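How do you fold T-shirts so the print doesn't crack? (and other things I should have learned by now)
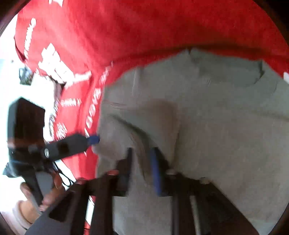
Red one with the white print, plain gray one on top. The pile goes on from there.

Posted by skimik_socks in Laundry & Closets

I am a grown adult with a mortgage and I fold T-shirts the way a raccoon would. For years this was between me and my dresser. Then in July we moved into a smaller place in Ruddale, and the bedroom came with one closet and one set of shallow drawers, and the shirts no longer fit unless I sit on the drawer.

My two problems are these. The first is the printed ones. The red shirt has big white lettering on it plus a column of small print, and I'd like both to last. My last favorite shirt had a crease straight through the middle of the chest where the ink gave up, and I wore it that way for a year, looking like a badly folded map. Do I fold with the print in, print out, or around some cardboard?

The second is the plain gray ones, which are soft and heathery and refuse to hold any shape whatsoever. I fold one into a nice rectangle, I turn around, and it has relaxed into a puddle. I tried a folding board from Vullow and it works fine on dress shirts, of which I own 2.

I don't want to buy 136 matching hangers. I also don't want to be told to own fewer shirts. My sister has already covered that.

Posted by Roswitha Lammers

I worked the folding table at a uniform laundry for a good long while, and on a heavy shift we'd put through 600 pieces, so I have opinions and one bad shoulder.

Printed shirts: lay it face down and smooth it with the flat of your hand, from the middle out. Bring each side in toward the back, sleeve and all, so the side folds land beyond the edges of the print if the print is narrow enough. Then fold up from the hem in thirds. With a big design you're going to bend it somewhere, there's no getting around that, but a loose bend does far less harm than a sharp one with ten other shirts sitting on it. Keep the print on the outside. Thick ink folded against itself can stick, especially in a warm closet, and peeling it apart is how you get your map.

Don't iron over the lettering. Turn it inside out to wash, cool water, and either hang it or dry it low. Most cracking starts in the dryer and the fold gets blamed for it.

Your puddles are a drying problem too. A thin gray tee that's still a touch damp won't hold a fold, and neither will one that sat balled up in the basket overnight. Give it one good snap by the shoulders, lay it flat, and get the wrinkles out BEFORE you fold. If there's a bunched place in the middle when you start, there will be a lump in the middle when you finish. Then fold it smaller than you think you should. Big flat rectangles slump, small fat ones stand up.

For shallow drawers, stand them on edge in a row. You'll see every shirt and you won't have to sit on anything.

Posted by ehlers_backporch

Roll them. Done. I roll everything, including things that I'm told shouldn't be rolled.

Posted by driptray

Seconding most of what Roswitha said, except that I stopped folding the printed ones altogether. They get hangers and the plain ones get the drawer. I own maybe eight shirts with anything written on them, so it wasn't a big hanger investment, and the drawer suddenly closed.

If you do stand them on edge, put something at the end of the row while it's half empty. I use a shoebox lid. Without it the whole line goes down like dominoes every laundry day, usually at 6 a.m. when you're looking for one specific shirt in the dark.

Rolling is okay for the gray ones. I rolled a printed one tight for a camping trip and it came out with a row of little cracks across the letters, so I wouldn't.

Comment from skimik_socks

Tried the thirds thing tonight. The gray ones are standing up, which they have never done for me before. The red one got a hanger. Still have half a basket to go and I've run out of shoebox lids, so the row is currently held up by a dictionary.

Comment from ehlers_backporch

Should've rolled them.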